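Réf. 278 – Service de table Namine, grès émaillé
Mise à jour de la fiche : 24 mars 2005

# Service de table Namine

Namine est un service en grès cuit à haute température, émaillé à l'intérieur comme à l'extérieur, vendu à la pièce ou en coffret. Il est dessiné par Veerle Baert pour Solanki et fabriqué à l'atelier de Kendurura. La gamme couvre le petit-déjeuner, le repas courant et le service à table. Toutes les pièces sont compatibles entre elles, y compris avec celles de la première série, dont seul le diamètre du pied a changé.

## Composition de la gamme

| Pièce | Dimensions | Contenance | Conditionnement |
|---|---|---|---|
| Assiette plate | Ø 27 cm | – | par 6 |
| Assiette à dessert | Ø 21 cm | – | par 6 |
| Assiette creuse | Ø 22 cm, h. 5 cm | 70 cl | par 6 |
| Bol | Ø 14 cm, h. 7 cm | 55 cl | par 4 |
| Mug | Ø 8,5 cm, h. 9,5 cm | 30 cl | par 4 |
| Tasse à café et soucoupe | Ø 6 cm / Ø 12 cm | 9 cl | par 6 |
| Saladier | Ø 25 cm, h. 10 cm | 2,5 l | à l'unité |
| Plat ovale | 36 × 25 cm | – | à l'unité |
| Pichet | h. 20 cm | 1,2 l | à l'unité |

Les dimensions sont données à 3 mm près. Le grès se rétracte à la cuisson et deux pièces d'une même fournée peuvent différer légèrement. Les contenances sont mesurées à ras bord ; pour une boisson chaude, compter 25 cl utiles dans le mug.

Le coffret de base réunit six assiettes plates, six assiettes à dessert et six assiettes creuses. Le coffret petit-déjeuner contient quatre mugs, quatre bols et quatre assiettes à dessert. Les pièces de service ne sont pas proposées en coffret.

## Coloris

- **Ardoise** : gris moyen, satiné. Disponible dans toute la gamme.
- **Craie** : blanc cassé, satiné. Disponible dans toute la gamme.
- **Lichen** : vert gris, mat à l'extérieur, brillant à l'intérieur. Assiettes, bols et mugs seulement.
- **Brou** : brun foncé, brillant. Bols, mugs et pichet seulement. Coloris ajouté en février.

L'émail Lichen varie d'une cuisson à l'autre plus que les trois autres. Pour un service complet dans ce coloris, commander toutes les pièces en une seule fois et préciser « même fournée » sur le bon. Nous ne pouvons pas garantir la correspondance pour un réassort.

Le bord des assiettes et la lèvre des mugs sont émaillés. Seul le pied reste brut. Il est poncé après cuisson et ne raye pas une table en bois verni, mais nous conseillons un set sur les plateaux laqués ou en verre.

## Matière et fabrication

La pâte est un grès fin légèrement chamotté. Les assiettes et les bols sont calibrés, les mugs et les tasses sont coulés, les anses sont posées à la main. Le plat ovale est pressé. Après séchage, les pièces passent en première cuisson, sont émaillées par trempage, puis recuites à 1 250 °C. L'absorption d'eau du tesson est inférieure à 1 %.

Les émaux sont formulés sans plomb ni cadmium. Le certificat d'aptitude au contact alimentaire est fourni aux revendeurs sur simple demande écrite, en indiquant la référence et le coloris.

De petites piqûres ou des points plus sombres peuvent apparaître dans l'émail Ardoise. Ils proviennent des oxydes contenus dans la pâte et ne sont pas un motif de retour. Sont en revanche repris les pièces fêlées, les anses de travers, les manques d'émail de plus de 2 mm à l'intérieur et les assiettes qui basculent sur une surface plane.

Manaia Brunton, responsable de la fabrication à Kendurura, a revu la forme du pied l'an dernier. Il est plus large et un peu plus bas. Les piles d'assiettes sont plus stables et l'eau s'écoule mieux quand la pièce est retournée. L'anse du mug a été épaissie à l'attache basse, point où la casse était la plus fréquente sur l'ancienne série.

## Utilisation

**Micro-ondes.** Oui, pour toutes les pièces. Le grès foncé chauffe davantage que le grès clair ; prendre un gant pour sortir un bol Brou.

**Four.** Le plat ovale et le saladier supportent 220 °C. Les mettre dans un four froid et laisser monter la température. Ne pas les passer directement du réfrigérateur au four, ni les poser brûlants sur un évier mouillé. Les assiettes peuvent être tenues au chaud à 80 °C.

**Plaque de cuisson et gril.** Non, pour toutes les pièces, quelle que soit l'énergie.

**Congélateur.** Déconseillé.

**Couteaux.** Les couverts en inox tendre laissent des traces grises sur les émaux mats. Il s'agit d'un dépôt de métal, l'émail n'est pas entamé. Une pâte à nettoyer pour plaque vitrocéramique les enlève en quelques passages.

## Entretien

Tous les coloris passent au lave-vaisselle. Programme à 55 ou 60 °C, produit en poudre ou en tablette ordinaire. Les cycles intensifs à 70 °C n'abîment pas l'émail mais finissent par ternir le Lichen.

Placer les mugs et les bols dans le panier supérieur, ouverture vers le bas et légèrement inclinés. Les assiettes plates entrent dans un panier inférieur standard à condition que la hauteur libre soit d'au moins 28 cm. Laisser un intervalle sur deux pour les assiettes creuses. Éviter le contact entre les pièces pendant le lavage, surtout au niveau des bords. 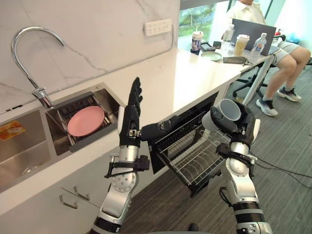
*Mug en céramique grise et lave-vaisselle ouvert, panier partiellement sorti.*

À la main, utiliser une éponge douce. Les taches de thé et de café partent avec du bicarbonate en pâte, laissé dix minutes. Ne pas employer de laine d'acier ni de poudre à récurer. Le pied brut peut foncer s'il reste longtemps dans l'eau ; il reprend sa teinte en séchant, parfois au bout d'une journée.

Pour le rangement, ne pas empiler plus de douze assiettes. Les mugs s'empilent par deux. Les tasses à café ne s'empilent pas.

## Pièces assorties

Le linge de table Gronidcombe (sets, chemins de table et serviettes en lin lavé) est teint dans des tons proches de l'Ardoise et de la Craie. Il figure sur une fiche séparée et se commande avec le même bon.

Le couvercle en liège du saladier n'est plus fabriqué. Il reste quelques exemplaires en stock, à demander par téléphone. Le couvercle de l'ancienne série convient au saladier actuel.

## Commande et livraison

Les revendeurs commandent par colis complets, selon le conditionnement indiqué dans le tableau. Le franco de port est accordé à partir de 30 colis, coloris et pièces panachés. En dessous, le transport est facturé au réel.

Les particuliers peuvent commander à l'unité par l'intermédiaire d'un revendeur. Nous ne vendons pas en direct, sauf au magasin de l'atelier, qui propose aussi du second choix selon arrivage (défauts d'aspect uniquement, ni repris ni échangés).

Délais habituels :

- Ardoise et Craie : une semaine
- Lichen : trois semaines
- Brou : trois semaines, cinq pour le pichet

Le stock Ardoise était de 2 398 pièces au dernier inventaire, toutes formes confondues. Le plat ovale Craie est en rupture, prochaine cuisson prévue le mois prochain.

À réception, contrôler les colis en présence du transporteur et noter toute casse sur le bordereau. Les réclamations se font par écrit sous trois jours, avec le numéro de fournée imprimé sur l'étiquette du colis. Conserver les pièces cassées jusqu'à notre réponse.

## Garantie

L'émail est garanti deux ans contre le tressaillage et l'écaillage dans des conditions normales d'usage domestique. Les chocs et les dommages dus à un écart brusque de température ne sont pas couverts. Pour un usage en restauration, demander la version à bord renforcé (assiettes plates et à dessert, coloris Craie uniquement, réf. 278-R).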